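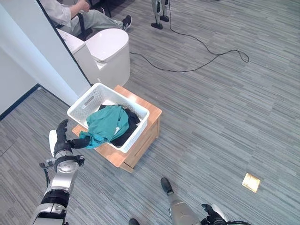
A teal cloth in a white laundry basket, on a small wooden stool

The Lam eel fishery is a small inland and estuarine fishery on the River Lam, between the weir at Grerkville and the river mouth at Kalside. It takes eels with fyke nets and baited traps, and in autumn with a fixed net at the weir. The fishery is run under licence, and most of its catch is sold through the Asero, a fishermen's society based in Kalside.

Name

The society took its name from the Asero, a flat-bottomed boat that carried live eels down the river in flooded wells. The boat was broken up before the First World War. In Kalside the word is used loosely for the society, for its landing stage and for the lane behind it. "Lam eel" is a trade name for eels landed at the stage and has no meaning as a kind of fish; the eels are the ordinary European species, Anguilla anguilla.

Geography

The Lam is slow and shallow for most of the fished length. Below Grerkville it runs through grazing land cut by drains, several of which hold eels all year. The lower river widens into a muddy basin before passing through a narrow gap at Kalside. The tide reaches the foot of the weir on the highest springs only, and on other days the water there is fresh.

The bed is soft silt with patches of peat. Traps set on the peat fish poorly in cold weather, and the licence holders move them to the silt once the water cools. The east bank is lined with reeds and can be reached only by boat. On the west bank a track runs from the weir to the basin, though it floods in most winters.

History

Eels were trapped on the Lam in the Middle Ages, when rents at Grerkville mill were paid partly in fish. A rental from the mill lists a yearly payment of 1000 eels, given in sticks of 25, to be handed over before Christmas. The payment was later turned into money, but the right to fish the millrace stayed with the mill and passed through several owners along with the building.

Open fishing on the rest of the river grew in the eighteenth century. Men from Kalside worked the basin with spears in winter and long lines in summer. Quarrels between the mill and the basin fishermen were common, mainly over the mill's habit of closing the whole race on dark autumn nights when the eels were running to sea. An agreement reached in the 1860s required the mill to leave one sluice open from midnight until dawn, and a version of that rule is still in force.

The railway brought the best years. Eels were packed in wet moss in shallow boxes and sent to city markets overnight, and the society was formed to share the cost of the boxes and the carriage. Its first ledger, which covers a single season, records 3098 boxes sent from Kalside station. Trade fell away after the Second World War, when the branch line closed and fewer shops sold fresh eel.

Spearing was given up in the 1950s. Fyke nets, brought in from the Low Countries, replaced the long lines over the following decade. They needed less bait and did less harm to the fish, which could now be kept alive in the basin until there was a buyer.

Methods

The main gear is the double fyke, a pair of hooped nets joined by a low wall of mesh called the leader. Eels moving along the bed meet the leader, turn along it and pass into one of the two nets through a series of funnels. Fykes on the Lam are set in lines across the current, anchored at each end, and are lifted every second day. Every net must carry an otter guard, a rigid square frame fitted in the mouth.

Baited traps are used in the drains, where there is no room for a leader. The older ones were woven from willow, and a few are still made locally for display. Working traps are of plastic mesh with a wooden bung at the narrow end. Bait is mostly chopped fish or earthworm.

The weir net is set for silver eels, the mature fish that go down to the sea to spawn. It is a long tapering bag fixed to posts in the old race, and is fished only on nights with a rising river and little moon. Catches are very uneven. A single night may produce more than the rest of the season put together – or nothing except leaves.

Live eels are held in floating wooden boxes known as keeps, moored beside the landing stage. The keeps are drilled on all sides to let the water through. In hot weather they are moved to the deeper channel, where there is more oxygen.

Regulation

Licences are issued for one year and cannot be sold or lent. Each holder is given numbered tags, one of which must be fixed to every net or trap in the water. The fyke season on the river opens on 12th June and closes at the end of autumn. All gear must be out of the water before the first day of December, including the posts of the weir net, which are drawn and stacked on the bank.

Undersized eels are returned at once. Holders keep a daily record of the number of nets lifted and the weight taken from each reach, whether or not anything was caught. Part of the silver eel catch is not sold. It is carried by road past the tidal gates and released below Kalside.

Decline and restocking

Catches on the Lam have followed the general fall in European eel numbers since the 1980s. Local causes are also named in older reports, among them the dredging of the drains and the pumps that lift water from the grazing land into the river. The pumps were a particular danger to large eels, and two of the three stations have since been fitted with screens.

A pass for young eels was built on the side of Grerkville weir. It is a sloping trough lined with stiff bristles, kept damp by a trickle of water from above. A trap at the top allows the elvers to be weighed before they go on upstream. The pass rises 95 centimetres from the lower pool to the sill. It works best in late spring and is switched off in winter to protect the pipework.

Processing and use

Eels bought by the Asero are sold live, jellied or smoked. Smoking is done over oak and alder in a brick smokehouse behind the landing stage. The fish are brined overnight, hung on rods through the throat, cooked at a fairly high heat and then smoked more gently until the skin turns a dark gold. Kalside eel pie, made with parsley and hard-boiled egg, is a local dish and was once eaten on the last night of the season. Skins were formerly dried and cut into strips for tying the joints of flails, and for hinges on hen-house doors.

See also

Fyke net
Eel ladder
Grerkville mill
Inland fisheries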